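3.2 Surface condition of shared work tables

The second part of the survey dealt with the tables themselves. In the community workrooms visited at Hollside and Resia, a table is seldom kept for one use. The same top serves for cutting fabric, sorting post, gluing and clamping, and it is wiped down between sessions with whatever cloth is to hand. Earlier work on shared furniture has mostly recorded breakage, meaning loose legs, split joints and failed fixings. Wear of the top has been treated as a matter of appearance and left out of the repair record. We take the view that the top should be recorded separately, as it is the part that touches the work.

Each table was inspected once, in September, under the ordinary lighting of the room. No top was cleaned or sanded beforehand. Items that were on the table at the time were left where they lay unless they hid the whole of a zone. The inspector divided the top into an edge band and a middle area, and entered every visible defect under one of four headings:

(a) lifting, where the surface layer is wrinkled, cracked or coming away;
(b) scuffing, where the surface is lightened or dulled but still whole;
(c) wear-through, where the colour of the top has changed over an area with an irregular outline;
(d) specks and marks, too small to be given an outline.

A defect belonging to two headings was entered under the more serious, in the order given. Defects smaller than 20 mm across were entered under (d) whatever their nature. This rule was adopted after the trial round at Varnosano, where two inspectors working apart agreed well on large patches and poorly on small ones. The trial sheets are not included in the results.

The full set came to 235 entries. Lifting was found more often than we had expected in the middle area, where there is no edge for moisture to enter by. Users at both sites spoke of adhesive tape being pulled off the top after pattern work, and of glue being scraped away with a blade. Either would account for lifting away from the edge, although the inspection cannot separate the two. Wear-through was more common in the edge band, and most common near corners.

The headings are easily confused on pale tops. Lifting and scuffing both read as white from a standing position, and the inspector has to bend to the surface to tell a flake from a scrape. Mottled grey areas gave further trouble. Where these had no raised border they were placed under (c), and the sheet was marked for a second reading.

Sheet material left on the table is a further source of error. Covers and cutting sheets were present on many of the tops, and they tend to lie over the zones that get the most use. A count taken from the exposed area alone will therefore be on the low side. We give the exposed area beside each count and make no correction for it.

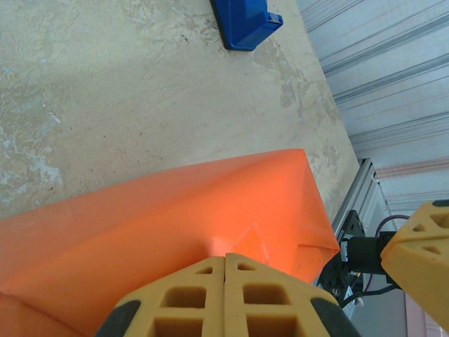

Selina Mösli
Research Associate, Furniture and Interiors

Figure 4. Table top with defects under all four headings. Lifting at the left and near the blue plastic item; wear-through towards the right edge; specks in the middle area. The orange sheet was left in place.

The top in Figure 4 shows why a single grade for the whole table is of little use. Much of the middle is fairly smooth and carries only specks, while the patch at the left is wrinkled and peeling, with a brighter scuffed area next to the sheet. A brownish-grey worn patch runs down close to the table edge, and a mottled grey one lies near the right corner. An average of these would describe no part of the surface. For cutting work the smoother middle would still serve, whereas thin fabric drawn across the peeling area would be likely to catch.

Second readings were made by Liesl Kälin from the inspection sheets and photographs. Disagreements were settled by the first author, and the original entry was kept alongside the revised one. The effect of table age is taken up in Section 3.3.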